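Belledico Carnell flat-pack cabinet: a small white box I've grown very fond of

Posted 3rd July in Furniture

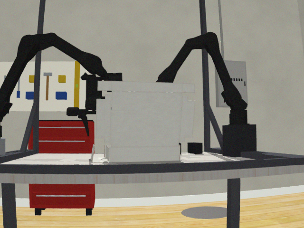
White panels on a big bench, with the top overhanging both sides.

I've put together a lot of flat-pack over the years, most of it on a bedroom carpet with the instructions slowly disappearing under my knees, and I can't remember the last time I enjoyed it this much. The Carnell is Belledico's smallest cabinet. I bought one in February for the landing, where we keep light bulbs, batteries, spare fuses and all the other things you only look for in the dark. It cost 60 pounds with delivery, and I've since bought a second for the bathroom.

The box it comes in is long and thin and I could carry it upstairs by myself (I wouldn't say that of the Noonan chest of drawers, which took two of us and a rest on the half landing). Each panel is wrapped in paper with its letter printed on the outside, so you can lay them all out before you unwrap anything. There was no polystyrene at all! If you've ever chased those little white beads around a hallway with a hoover you'll know how happy that made me.

Putting it together took 17 minutes the second time. The first time was a good deal longer, mostly my own fault, as I fitted the back panel with the rough side facing in and had to undo four screws to turn it round. The instructions do show this, in a tiny drawing on page 3, but both faces look much the same under a yellow bulb. Do it in daylight if you can.

Most of it goes together with wooden dowels and cam locks, and the holes are drilled properly. I know that sounds like a low bar. On the last cheap cabinet I built, an Akeck one for the spare room, two of the dowel holes didn't meet in the middle and I ended up shaving the dowels down with a kitchen knife. With the Carnell everything slid home with a firm push. You need a cross-head screwdriver and that's your lot. I'd leave the electric one in the drawer, as the screws going into the hinge plates are short and the board is soft enough to strip if you get carried away.

The door is lovely. It has soft-close hinges, which I didn't expect at this price, and there's enough adjustment in them to get the gap even all the way down. Mine hung a touch low on the handle side and half a turn on the top hinge fixed it. The handle itself is a plain metal bar, a bit thin for my taste, and I swapped it for an old china knob I had in a jar. The holes didn't match, so I filled one and painted over it, and you really can't tell unless you crouch down.

Inside there are two shelves and they move up and down on pegs. The pegs are the one part I'd call stingy: eight in the bag, exactly what you need, and I dropped one behind the radiator. I emailed the shop and a little packet of spares turned up in the post without any fuss.

As for wear, the landing one has had five months of people opening it with wet hands or kicking it shut and the finish still wipes clean. There's one chip on the bottom edge where the hoover caught it. The bathroom one is newer, and I ran a line of clear sealant along the bottom before it went in, so I can't say how it would do without. The feet are just plastic pads. On our floor, which slopes like a ship's deck, I had to wedge a bit of folded card under one corner.

Belledico's website says there are 2,000 combinations of colour, door and handle across the whole range, and I'm sure that's true, but I looked at perhaps six and went back to white. It does show fingerprints less than the dark green I nearly bought.

Would I have a third? I've already measured the gap next to the washing machine. It's a finger's width too narrow, and I'm trying to work out if the skirting board could come off.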